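5.3 Unplanned contact with a fixture: the dowel case

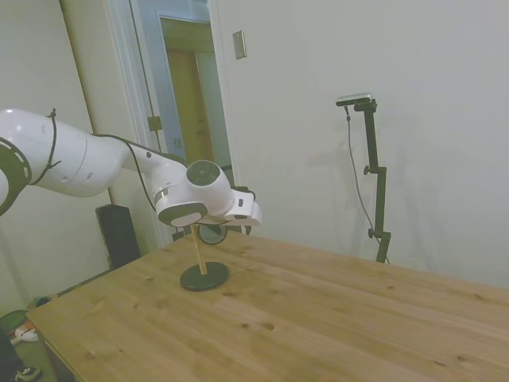

Figure 4. Arm and dowel stand on the pine table. The top of the dowel meets the underside of the arm hardware; the dowel leans slightly.

Of the faults logged during the Kokdale trials this is the one we got wrong for longest, so it gets its own section. Short version: the arm can push down on a fixture and the controller will not call it a collision. No stop, no warning, run marked good.

Task was simple. Place a ring over an upright dowel, open, retreat, go home. 40 runs per batch, no operator input between runs. The planner (Bosau, stock settings) had the table as a solid box and a keep-out cylinder for the stand. Contact detection was by joint torque residual with a threshold set per joint by the vendor routine. We did not touch the thresholds in the first batch. Should have.

Of the 40 runs in batch one, 33 finished clean. 4 stopped on a residual trip during approach, as designed, and were reset by hand. One was a planner timeout, unrelated. The last 2 are the subject here. Both were logged as successes. Both had the arm bearing down on the dowel for several seconds during retreat.

We found them only becuase Horacio Bravo was checking gripper timing and saw a flat spot in the vertical position trace where there should have been a climb. Went back to the torque logs. Residual on the wrist joints was up, yes, but under threshold the whole time. Shoulder residual barely moved.

Why it was missed. A thin dowel on a small base is a bad case for this kind of detector. It doesn't hold its ground. Load it a little off axis and it leans, and the force bleeds off as it leans. The residual climbs slowly, then sags, then climbs again. The filter reads slow climbs as payload drift and absorbs them. That filter is there for a good reason (without it, warm-up friction gave false trips all morning) but it eats precisely the signal we needed.

Cable drag made it worse. The cable on top of the arm is held by a tie on the upper link and then runs loose past the elbow toward the wrist. When the elbow folds, the loose part pulls. Small torque, but depends on pose, and not in the dynamics model. Fermín Insaurralde repeated the retreat path with the table cleared and got a residual near half the trip level from cable alone, in the opposite sign to the contact load. So the two partly cancel. In other poses they would add, which probably explains at least one of the 4 trips on approach. We can't prove that one, the cable was re-tied before we thought to check.

Root cause of the contact itself was duller. The keep-out cylinder was built from the nominal position of the stand. The stand is not fixed to the table. Over a batch it walks, a little per placement, and the planner is never told. By late in the batch the cylinder and the real dowel no longer agreed. Also the collision model of the arm used the bare wrist and gripper shell and left out the hardware hanging underneath. Clearance on paper was fine. Clearance on the table was none.

Changes made, in the order we made them:

Stand position re-measured from the camera before every run. If it has shifted more than the tolerance, the run does not start.

Underside hardware added to the collision model as one oversized hull. Crude, costs some reachable space near the table. Accepted.

Payload drift filter frozen from the moment of release until the arm is at home. Drift in that window is small enough to ignore and anything that shows up there should be treated as contact.

A progress check on retreat. If commanded height and measured height part ways for longer than a short window, stop and hold. Hold, not reverse: in bench tests the reverse move tipped the stand over in a way the camera step then could not recover from.

We also tried Flasico, the add-on detector, in place of the frozen filter. It caught the replayed contacts but tripped on free-space moves with the elbow folded, the cable again. Dropped for now. A better cable route might bring it back.

Limits. The dowel is light and the forces were low, no damage to the arm or the part. A person's hand under the wrist would also be soft, would also give way, and by the same argument might also go unflagged under the stock settings. We did not test that and do not intend to on this setup. Until someone does we would not rely on the residual threshold alone as a safeguard with people in reach, and the cell now runs with the area closed off. The Farías group has been sent the traces, they use the same thresholds on a heavier arm.

Logs for the 2 runs are in the supplement, raw and filtered, along with the cleared-table repeat. Note the timestamps in the raw file are controller time and lag the camera time, offset is in the header.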